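Ticket 281 — Pritent refill pouches: label says 800 g, scales disagree
Status: waiting on supplier

Hello again, me with the pouches. I've had a proper go at this over the weekend shift and I'm putting it all in one place so we don't go round in circles like last time!

What's wrong: the front of the Pritent pouch says 800 g, and the back panel still carries the old wording from before the January artwork change. A shopper wrote in quite cross about it (fair enough, I'd be cross too) and asked whether we were shrinking the pack on the quiet.

What I've tried so far

1. Weighed a pouch off line 312. Contents were fine, bang on 800 g, so the filler is doing its job.

2. Opened the artwork file from Imach. The front is the new version, but the back panel is linked to the old layer — I'd missed that completely.

3. Relinked the layer and sent a fresh proof to Hofstetter. They bounced it, saying the small print had gone fuzzy. My export was set too low, so I've redone it at 300 dpi. 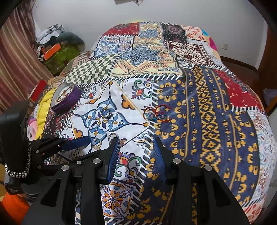 4. Stuck a Tesa strip over the old wording on one pouch to see if overstickering would do for the stock we've already got. It covers the text but lifts at the corner when you squeeze the pack, so I wouldn't send that out.

Still need: a yes or no from Hofstetter on the new proof, and someone to tell me if we can hold the old stock till then. Please don't close this one yet.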